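# Against the Linen Liner

Bread baskets in small cafés come with a cloth inside, and I think the cloth should go. Ebise Moges, who buys tableware for the Staltovano counters, disagrees – her case is hygiene. Mine is airflow and cleaning time.

An open weave vents from every side. A liner blocks the gaps and holds crumbs in its folds.
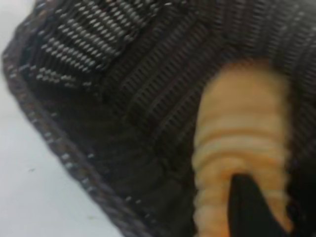
*Weave and bound edge at close range.*

Laundering is the larger cost. The Cleltuvthorpe counter washes 132 liners a month at 60 degrees. A bare basket takes a brush and a rinse, and it goes back on the shelf the same morning.

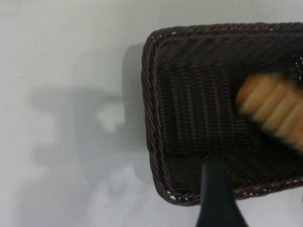 *Dark wicker, braided rim, no cloth.*

Rim construction matters more than lining. A thick twisted rim gives the hand something to hold and covers the ends of the strands. Thin rims fray first, and frayed ends are a fair objection to bare wicker.

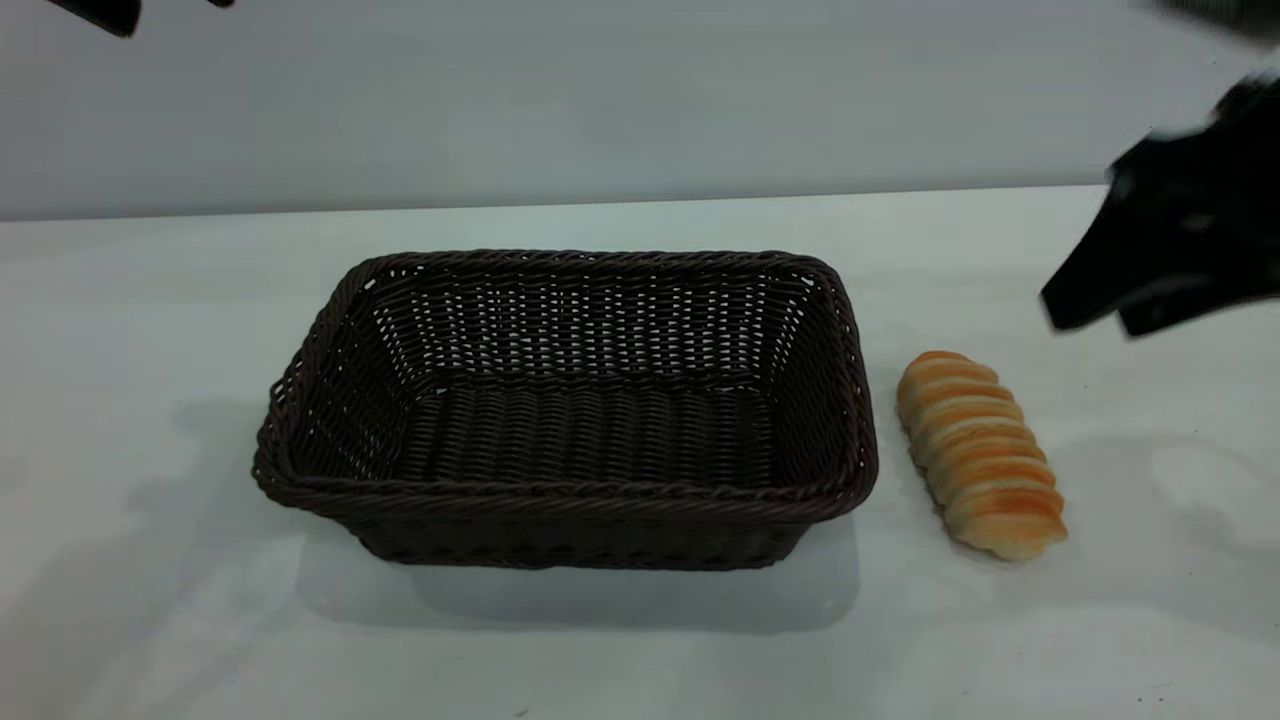 ## Size and shape

Sloped sides are easier to brush than straight ones. For a single long roll I would specify a rectangle with rounded corners. Square corners collect crumbs that a brush misses. 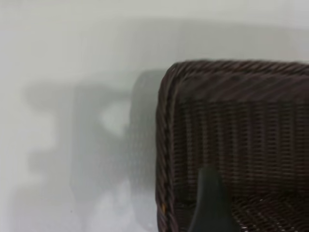
## What I would keep

Keep liners for seeded loaves, where the gaps do let seeds through. For plain rolls, leave the basket bare and inspect the weave in March.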